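The 2 minute problem with Soltalia

I have now played 114 rounds of Soltalia, which is more than I meant to, and I still don't believe in the leaderboard.

For anyone who has been spared: Soltalia gives you a map of an island with the names stripped off, and a list of errands. Deliver the honey to the mill, find the widow's house, that sort of thing. You plan your route on the map, lock it in, and then watch your little courier walk it while the clock runs. The island is new every round. A good player gets through a round in four minutes or so. I'm at a bit over five, and my sister-in-law Danai Galanis, who talked me into it, is at four and a half and won't let me forget it.

Then there are the people at the top, who finish in 2 minutes. Every round, any island.

The story that goes around the forums is that these players "read" the island. They've learned how the generator thinks, so they know the mill will be downstream of the market and the widow will be up a dead-end path. Pantelis Sfakianakis has a long video on this, and I watched it twice with a notebook. Some of it holds up. Mills really are on water, every time. I checked. But his rule for the widow's house, which he says works 100 percent of the time, failed for me on the third island I tried it on, and again on the fifth. When I left a comment about it I was told I was misreading the slope lines. Maybe! But a rule that only works when the right person is reading it isn't much of a rule.

What bothers me more is the walking. Your courier has a fixed speed. You can't make her hurry. So I sat down one evening with a ruler and some saved maps and measured the shortest route I could find on each, and on several of them the walking alone came to more than 2 minutes. Either there are shortcuts I can't see, or the clock isn't counting what I think it's counting.

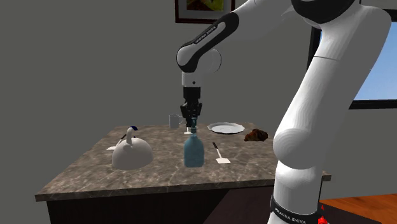
A simulated Franka arm with its gripper on a blue bottle.

I put this to Stamatia Karras, who used to run the timing for a couple of online tournaments and has a low tolerance for conspiracy talk. Her answer was that the clock pauses while the game loads a new section of the island, and that on a slow computer it may pause a little early. She'd seen the same thing in Givis, years back, where the records all came from people with terrible machines until somebody patched it. She didn't say that was happening in Soltalia. She said it was the first thing she'd look at.

So I looked, or tried to. I dug out the old laptop, which takes an age to open anything, and ran a few rounds next to a kitchen timer. The results were a mess. In one round the game's clock came out well behind the timer, in the next they matched, and in the third I forgot to start the timer at all. I wouldn't hang anybody on that.

The developers say the clock is fine. Their note in September ran to one paragraph and said that times "are verified on our side," without a word on how. I wrote and asked. I got a nice reply thanking me for my passion.

I should say what I'm not claiming. I don't think Sfakianakis cheats. He streams his rounds start to finish, and he's plainly far better at this than I'll ever be. You could take a whole minute off my planning and I'd still dither at every crossroads. Sofia Kouris, who is third on the board, seems to play on decent equipment and gets the same sort of times, and that's a real point against the slow-computer idea – I don't have an answer to it.

But I'd like to see one top run with an outside clock next to it. One would do. Until then I'm treating the leaderboard the way I treat the fish my uncle caught before I was born.

Danai says I should plan faster and complain less. Her current route style is to send the courier along the coast no matter what the errands are, and she beat me again last night doing it.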